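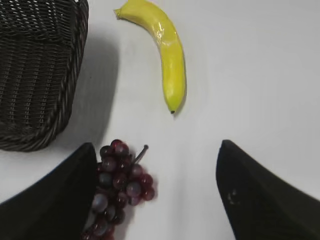 Lụa Khương: Does the Farkorar drop out on the old controller too?

Not yet. Two runs there, no dropouts – moving to the Engström controller.
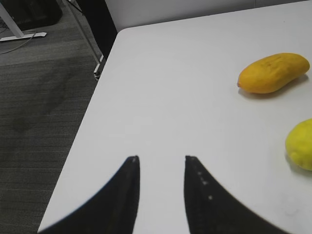
Wrist view, fingers open.

Dropout came back after four closes. Swapped the wrist cable, no change.

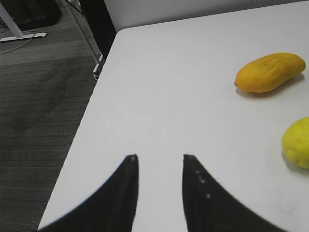

Firmware is next on my list, then the close timeout. I'd like a heavier pick in the test as well, so the mango goes before the lemon. Log to follow. 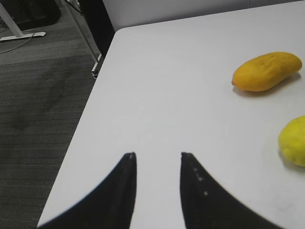
Which timeout are you using?
Five seconds on both controllers.

Status: open, with Halvard Lindqvist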